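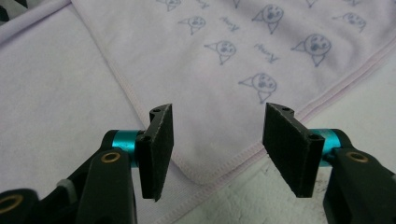

Do you become common-law husband and wife if you live together for long enough?

There's no such thing in England and Wales, however many years you do it. You can share a bed, a boiler and a surname for half your life and the law of divorce will not notice either of you.

I've been a family solicitor for 20 years and I still have this conversation most weeks, usually with someone who has been told otherwise by a brother-in-law. So, a thread. England and Wales only. Scotland has its own rules and is entitled to be smug about them.

The number people quote me is two years. Sometimes six. One man was certain it was seven, which I think he'd got from mirrors.

Two years does turn up in one place. If your partner dies without leaving you enough, and you'd been living together as a couple for the whole of the two years before, you can ask the court for something out of the estate. Ask. With a form, a fee and quite possibly his sister on the other side.

And if there's no will, you are nowhere on the list. The list has parents on it. It has half-blood aunts and uncles on it. It has, at the very end, the Crown. You, who knew where the stopcock was, are not on it.

Separation, then, which is most of my trade. Married couple splits up: the court can look at everything, the house, the pensions, who gave up work, who needs what. It has a great deal of freedom and people complain bitterly about how it uses it.

Unmarried couple splits up: the question is who owns what. We do it with the same bits of law we'd use if you'd bought a field with a cousin.

I had a client, years ago (details well scrambled), 15 years in a house at Kullness that was in his name. She'd paid for the food, the car, the holidays and the children's shoes. He'd paid the mortgage. They'd thought this was a sensible way to divide things up, and as housekeeping it was.

As law it was a disaster. Shoes don't give you a share in a house. What you need is an agreement or a shared understanding that you'd own some of it, and evidence of that, and to have done something on the strength of it.

So you end up with two people who once picked out curtains together arguing about what was said in a kitchen in 2 sentences over a decade ago. He doesn't remember it. She remembers what he was wearing.

The bundle in that one ran to 132 pages, a good many of them bank statements. I can still tell you what that family spent on swimming lessons.

"But we've got children." Right, and that matters, for the children. Child maintenance doesn't care whether you were married. There's also a way to ask for a home for the child to grow up in, but it generally goes back to whoever paid for it when the child is grown. You've been a sort of lodger with responsibilities.

"But I'm on the council tax." Congratulations.

"But we're engaged." There are a few small rules about engaged couples and property, and a presumption that you keep the ring. It will not get you his pension.

The usual reply at this point is that people who wanted the legal stuff should have got married. I have some sympathy. It's a real choice and some couples make it on purpose, often second time round, often with one eye on their own children's inheritance.

My trouble with it is that it assumes both people made the choice. In my office it's very often one person who never wanted to marry and one who stopped bringing it up.

Arif Ngui, who trained me, used to put it to clients as "which of you would be poorer on the pavement?" He'd ask it with both of them sitting there. There'd be a silence, and then they would both look at the same person.

He was against changing the law, mind. Thought it would marry people by ambush. We had this argument over lunch at Umska for years (soup, always, he didn't trust their sandwiches) and I never shifted him.

I'd still change it. Nothing grand – a modest claim where one of you has come out badly from the way you both chose to live, and a simple way to opt out in writing if you'd like to be left alone. The people who have thought about it could sign the opt-out. The people who haven't are the ones I worry about.

Until somebody does that, some dull things you can do on a wet evening:

Find out whose name the house is in. You'd be amazed. If it's both, find out whether you hold it as joint tenants or tenants in common, and if those words mean nothing to you, ring whoever did the conveyancing.

If you're putting money into a house that isn't yours, get a declaration of trust done. It's a short document. It's duller than the new kitchen and costs a lot less.

Make wills. Both of you. Then fill in the pension nomination form, which is separate, and which in my experience still names somebody's mum.

A cohabitation agreement is worth having too. Clients pull a face and say it isn't very romantic. I've never had one come back and say it had spoiled the mood, though I accept they might not tell me.

Someone's already asked whether we do these. Yes, Rutkowska Rirar, the one above the opticians. I'm not taking instructions in the replies. Last time I did a thread like this a man sent me his entire mortgage offer.

And to the person asking about the dog: the dog is property. I know. I don't like it either. Keep the receipt.

Muting this now, I've got a hearing at two and haven't found my other shoe.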